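Robot Learning for Manipulation
Lecture 7 notes: Learning to grasp from the robot's own trials
Prepared by Anel Buthelezi. Corrections to Ulises Núñez, please, before the exercise session.

7.1 Where we stopped

In Lecture 6 we planned a grasp from a full 3D model of the object. This needs that the model exists, and that we know the pose of the object well. In bin picking we often have neither. Today we look at a method where the robot learns a score for each possible grasp, and the labels come from its own attempts.

7.2 The method

Let I be the camera image of the bin and let a be a candidate grasp, given by the position (x, y) and the angle of the gripper around the vertical axis. The height is not learned in this version; it comes from the depth measurement. We want a function

Q(I, a) = probability that the grasp a succeeds, given I

Training is ordinary classification with the cross-entropy loss. The label is 1 if an object is still between the fingers after the lift, and 0 in all other cases. At run time we do the following:

Step 1. Sample 50 candidate positions inside the bin.
Step 2. For each position, evaluate 36 angles.
Step 3. Execute the candidate with the highest score, lift, and record the label.

Please notice that the label says nothing about which object was taken. A network trained in this way is good at "take something" and has no idea of "take the brush". We come back to this in Lecture 9.

7.3 The Driseo data

The exercises use the Driseo set, which has 2000 attempts on one arm and one bin. Of these, 373 are held out for testing. The objects were mixed on purpose, so that no simple rule about shape can explain all of the successes. The sunglasses have thin temple arms and dark lenses, and the cube beside them has flat faces that suit two fingers much better. The brush is a middle case: the handle is narrow, the head is wide, and the best angle depends on which part you choose. 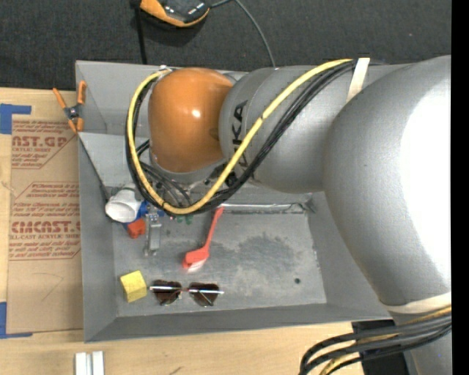 7.4 Difficulties to think about

Walls. The bin has sloping sides. A candidate close to a wall can have a high score from the image alone, but the finger may touch the metal first. In the notebook you will find a function wall_margin, which removes such candidates before Step 2. Try the training with it and without it.

Occlusion. When the arm is over the bin, it hides part of the contents from a fixed camera. For this reason the image I must be taken with the arm moved out of the way. A common mistake of students is to pair the label with an image from the moment of the grasp. Then the network can learn to look at the gripper, and the test score becomes high for a wrong reason.

Cables. The cables follow the arm and they also have a limit. Some wrist angles are reachable for the joints but not comfortable for the cables. In Driseo such angles are excluded, therefore the data are not uniform over the angle. Keep this in mind when you plot the histogram in Exercise 2.

7.5 Exercises

1. Show that choosing the maximum of a noisy Q gives, on average, a predicted score that is too optimistic. Two or three lines are enough.
2. Plot the success rate against the gripper angle. Which angles are missing?
3. Train the small network once with random sampling and once with the sampler from Psarras (folder psarras in the course files). Compare on the held-out attempts only.
4. Optional: add the object class as a second output. What new labels would you need, and who would provide them?

Bring your plots for Exercise 2 on paper or on a laptop. The solution to Exercise 1 will be uploaded in May together with the notes for Lecture 8.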